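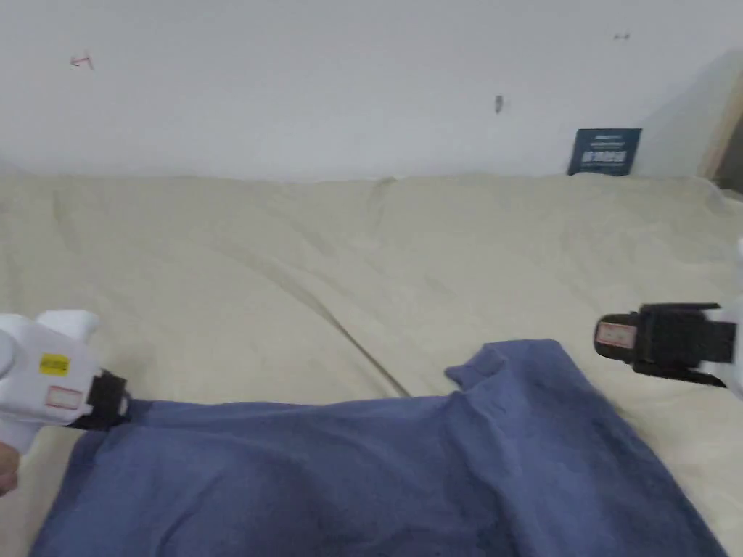

Foire aux questions : les machines et les corvées, où en est-on ?

Page tenue par Wiebke Bauerfeind. Dernière relecture en mai.

Un robot peut-il plier mon linge aujourd'hui ?

Dans une démonstration, oui, parfois. Chez vous, un soir de semaine, avec le panier tel qu'il sort du sèche-linge, je n'y crois pas encore. Un tissu bleu chiffonné sur un drap froissé, c'est déjà un problème sérieux : il faut trouver un bord, le pincer, et deviner ce que cachent les plis. Une pince blanche à mâchoire noire peut très bien tenir le bord gauche pendant que l'autre attend au-dessus du drap. Reste tout le pliage.

Pourtant, j'ai vu des vidéos où ça marche.

Moi aussi. Demandez combien d'essais ont été tournés, si la vitesse est réelle et qui a posé le vêtement au départ. Chez Staltix, on m'a montré 14 pliages réussis d'affilée. C'était le même modèle de serviette, toujours posé à plat. J'ai demandé une chaussette à l'envers et la visite s'est terminée assez vite.

Une pince tenue à la main, est-ce un robot ?

Non. Quand une main tient la pince, c'est la personne qui décide où serrer et quand lâcher. On enregistre souvent ces gestes pour entraîner une machine ensuite. La méthode est raisonnable, mais elle ne prouve rien sur l'autonomie, et trop de brochures entretiennent le flou.

Combien d'exemples faut-il pour apprendre un geste ?

Personne ne m'a donné deux fois la même réponse. Le projet Kiltard annonce 1 634 enregistrements, dont 362 ont été écartés au tri. Je n'ai pas pu savoir selon quels critères. C'est pourtant la première chose que je voudrais lire.

Et faire un lit ?

Un drap est grand et mou, et il bouge en entier dès qu'on tire un coin. Il faut aussi faire le tour du lit, qui est souvent contre un mur. Je classe cette tâche après les serviettes et avant la housse de couette, que beaucoup d'humains ratent aussi.

En atelier, c'est mieux ?

Pour les pièces rigides, toujours présentées dans le même sens, oui, et depuis longtemps. Pour le textile, beaucoup moins. Edeltraud Kramer, qui dirige la blanchisserie Dreßler, a des machines qui plient les draps une fois engagés. L'engagement se fait à la main. Elle a reçu trois devis pour l'automatiser et n'en a signé aucun.

Faut-il précommander le Greniden ?

Je ne le ferais pas. Le contrat que j'ai lu ne garantit aucun taux de réussite et prévoit une assistance à distance, sans dire à quelle fréquence un opérateur prend la main. Attendez un essai chez un particulier, avec son linge à lui.

Qu'est-ce qui vous ferait changer d'avis ?

Un panier mélangé, une pièce inconnue, une heure de travail filmée sans coupe, et le nombre d'échecs publié à côté.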